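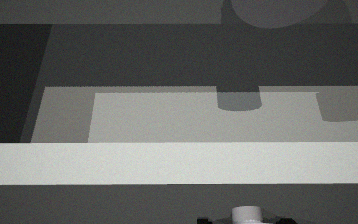 Robot software person wanted (planning + perception), Grondosell

Contract or staff, we don't mind. Start soon as you can. Posted Monday, December 30, 2019, so yes, office half empty this week, but mail gets read.

Who we are

Small software outfit. Four of us on the arm side, the rest do billing and the web stuff. We write the control and planning code that other firms put on their arms. Main customer at the moment is Frandsen. Most work happens in the simulator first, then on hardware on Thursdays when we get the bench.

What's the job

Getting arms to reach into things. Boxes, drawers, shelves, anything with a lip at the front and a wall at the back. Our planner (called Zillska, don't ask) is fine in the open and poor in tight spots. It takes silly long ways round or gives up. You would own that part.

Also shadows. Our depth and segmentation code treats hard shadow borders on pale floors as real edges, then the planner steers round an obstacle that isn't there. The renderer can make as many of these as you like, bright patch next to dark patch, grain and all. We need someone to turn that into proper tests and then fix the thing. Test set is 715 scenes so far, wants tidying, some labels are plain wrong.

Day to day

- collision checking, mostly speed, some correctness
- lighting and noise settings in the sim, so what we train on isn't all nice and clean
- reading logs. a lot of logs
- the replay tool (Plakunden). Written in a rush in November and it shows
- code review, both ways

You need

C++ you're not scared of. Python for the rest. Have worked on a motion planner or a vision pipeline, either will do, both is lovely. Can explain a transform tree to somebody who is cross about it. Linux.

Nice to have: ROS, a bit of GPU work, some idea how path tracers make noise. Not needed: a PhD. Two of us have one, two don't.

Not for you if you want to do pure research. We ship every fortnight and somebody has to pick up the phone afterwards.

Pay and hours

Depends what you've done, tell us what you want and we'll say yes or no quickly. 10 days from first mail to an answer, we stick to that. Home working fine apart from bench days. Core hours ten till three, rest is up to you. Pension, decent chairs, bike shed with a roof.

How to apply

Mail Gleice Guimarães, jobs desk at Grondosell, put ref 759 in the subject or it lands in the wrong pile. CV, two pages max. Plus one bit of code you wrote and a few lines on what's wrong with it. No cover letter please.

Then a half hour call, then an afternoon with us fixing a real bug. We pay for the afternoon. No whiteboard puzzels.

Agencies: no thank you. If you've applied before, do apply again, teh job has changed a fair bit. Questions also to Gleice, same adress.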